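Keeping a fantasy league draft night tidy at home

Our league has met round the same kitchen table every December for years. The tips below have saved us a fair bit of bother.

Clear the table the night before. Wipe it down, then put out one power strip and tape the cable to the floor so people don't trip on it.

Print the player list in large type, one copy each. A list of 20 pages is too long — print only the positions you draft first and keep the rest on a laptop.

Use sticky labels for the draft board. Write the surnames in marker beforehand and sort them by position in shallow trays.

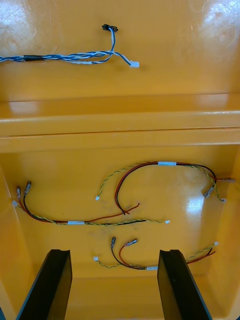
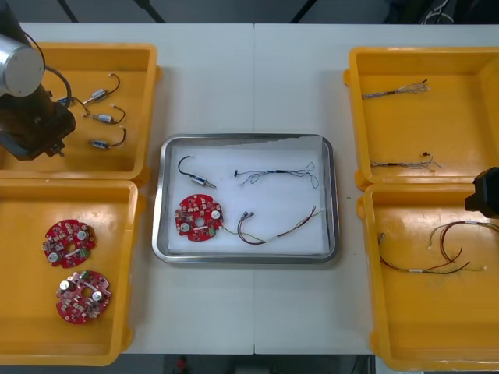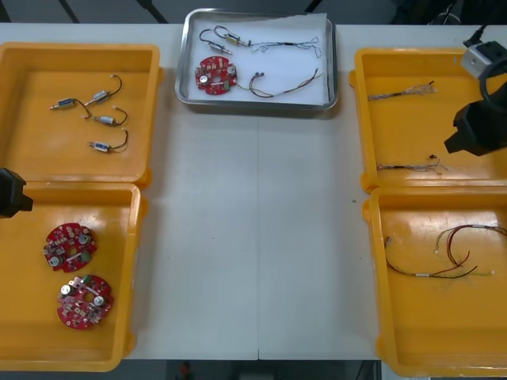
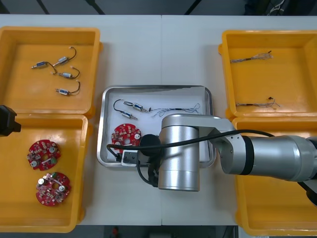 Yaowalak Rungrueang

Tape the board to a door, not a painted wall. If a label leaves glue behind, rub it with a little cooking oil on a cloth, then wash with soapy water.

Set a kitchen timer for each pick. Ours is set to 30 seconds in the late rounds and two minutes in the early ones.

Serve food that doesn't mark paper. Crisps leave grease on everything, so we have sandwiches and grapes, with drinks kept on a side table.

Take a photo of the board after each round. Mwangi Massawe's team, Gachanja, lost a pick one year when a label fell behind the radiator.

Afterwards, peel the labels off while the glue is fresh and store the markers flat. Put the entry money in an envelope with the names on the front and seal it before anyone goes home.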